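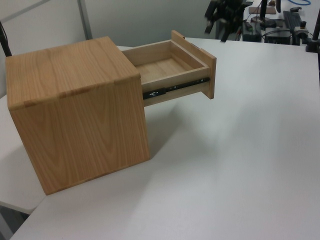
When I tell people outside the field that I spent most of a winter on drawers, they are polite about it. When I tell people inside the field, they are less polite. Drawers are considered solved. There are many papers in which a robot arm opens a drawer, closes it, and the number in the table is high. My opinion is that this number tells us very little, and that we should stop reporting it in the way we do.

I will explain with our own result, so that I do not have to be unkind to other groups.

We trained a policy by imitation, on 2,026 demonstrations, to open and close the drawer of a small wooden cabinet on a table. A person guides the arm, the cameras record, and the network learns to produce the same kind of motion from the pictures. In the first evaluation we ran 300 trials and the policy closed the drawer in nearly all of them. My colleague Arash Daneshvar was already writing the abstract. Then Hamish Cairns, who was visiting from the Clenstead lab, asked how we decided that a trial was a success. I answered that the drawer was closed. He asked, closed by how much?

It was a fair question and I had no good answer. Our rule was that the front panel must come within a chosen distance of the cabinet, measured from the camera. But a drawer on a metal rail has a last part of its travel which is different from the rest. The resistance changes near the end. A human hand feels this and pushes a little more. Our policy did not push a little more. It pushed until the picture looked right and then it lifted away.

So we went back through the recordings and judged them again with a stricter rule: the drawer must be fully home, and the arm must not have moved the cabinet on the table. Of the 300 trials, 64 failed under the new rule which had passed under the old one. I do not think this is a scandal. The old rule was written down clearly, and anyone could have read it. But I am quite sure that most readers would have imagined the new rule while reading the number produced by the old one.

The second half of the rule deserves some words too. If the cabinet is light and stands freely, an arm can close the drawer by pushing everything together. The drawer goes in and the cabinet slides back a bit. In a kitchen the cabinet is fixed to the wall and this trick does not exist. Some groups therefore clamp the furniture before they begin. Others leave it free and say nothing. Both choices are acceptable to me, but they are two different tasks, and they appear in the same column of the same comparison table under the same word, "drawer".

There is an argument against me which I take seriously. Arash makes it often, usually late in the afternoon when I am tired. He says that a benchmark must be simple or people will not use it, and that a rough measure used by everyone is better than a fine one used by three laboratories. He points to Hassanpour, the older set of household tasks, which had very loose rules and still moved the field forward. I agree that it did. At that time most policies could not find the handle at all, and a loose rule could separate the good from the bad. Today it cannot. When all the methods score above the same high line, the order between them is decided by small accidents – where the cabinet stood, who reset it, how bright the room was.

I also do not believe that the stricter measure is expensive. For the next round we collected 331 new demonstrations in which the operator was told to finish the closing slowly and to keep the pressure until the drawer stopped. We changed nothing in the network. The strict failures became much fewer, although they did not disappear. If we had kept the loose rule we would have seen no difference between the two policies, and we would perhaps have concluded that the new data was a waste of effort. This is the part that worries me most. A loose rule gives a flattering number, and it also hides the improvements that we are paid to find.

What I ask for is modest. Write the success rule in the main text and not in the appendix. Say if the furniture was fixed. Say who judged the trials, a person or a threshold. Publish the recordings of the failures, also the ugly ones. The Zakus and Drivon teams already do most of this, and their papers are a little longer and much easier to trust.

Arash has rewritten the abstract. The number in it is lower now, and he is still not happy with me. We begin on cupboard doors in December.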